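Search this site Enter keywords

News > Software > People

Irén Bognár to lead testing work at Vustolura

Software firm Vustolura has named Irén Bognár as its new head of quality. She takes over in January from Nima Esfahani, who is moving to the company's training arm after 13 years in the post.

Bognár joined from Pedum, where she ran the team that checks updates to its payroll package before they go out to customers. She will look after a group of 90 testers and developers working at 2 sites.

Her first job will be to bring Zamemlow, the firm's tool for tracking faults, into use across all its products. At present only the accounts software relies on it. The tool holds a library of 2,000 stored tests, many of them written by Esfahani and his former deputy, Manuela Carbone.
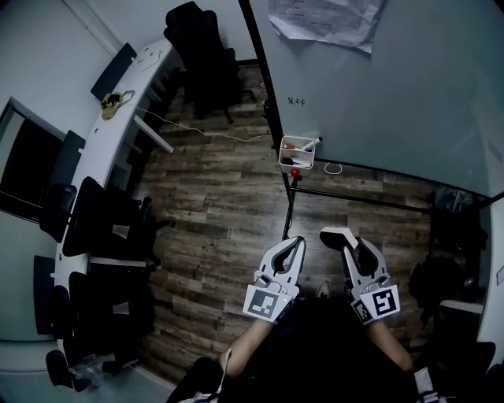

A pair of hand-held grippers, each with a square black-and-white marker on its base.

"A lot of our older tests were written for programs that have changed a great deal," Bognár said. "We need to go through them and drop the ones that no longer tell us anything."

Chief executive Azadeh Yazdani said the firm also planned to publish its release notes in plainer language, following complaints from smaller customers. Carbone will oversee that work.

Vustolura has not said whether Zamemlow will be sold to other companies. A trial version was shown to a few customers last spring, and Yazdani said a decision would be made once the move inside the firm was finished.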